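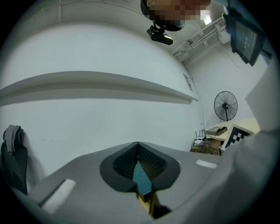
Corina Riedl
Senior Lecturer in Automation, Hernham Technical College

Chapter 4
Gathering Examples by Hand

A learning system can only copy what it has been shown. Before any training starts, someone has to pick things up, put them down, open and close them, and record each attempt in a form the system can use. This chapter covers that stage of the work. Chapter 5 deals with sorting and labelling the recordings.

The tool used throughout is a hand-held gripper with a camera fixed to it. The operator carries it to the task and does the job with the gripper's own fingers. The camera has a very wide lens, so a recording takes in the gripper body and a good part of the room as well: walls, ceiling light, desk, chair, and often another person. Straight edges come out curved. Students who are used to ordinary video should spend some time looking at raw recordings before they plan a session.

A checkered marker board, like the one on the desk in the opening picture, has a pattern of known size. Software can find the pattern in a recording and work out where the camera was in relation to it. Section 4.3 explains the method and what to do when the board is partly hidden.

The worked case in this chapter comes from the Rultov project at Hernham, where Samran Yimyam and Anong Nuchit set out to collect 3000 recordings of simple household tasks. They planned for sessions of 20 minutes with a break after each. In the first month 69 recordings had to be thrown out, most of them because the operator had started moving before the recording began. Their revised session sheet is printed at the end of the chapter.

By the end of this chapter you should be able to:

Set up a work area and check it before recording
Record a complete attempt from start to finish
Decide whether an attempt should be kept or repeated
Keep a session log that another person can follow

Key terms: demonstration, episode, operator, marker board, session log

4.1 Choosing a task

Start with a task that has a clear beginning and a clear end. Moving a cup from a shelf to a tray is suitable. Tidying a desk is not, as two operators will disagree on when it is finished.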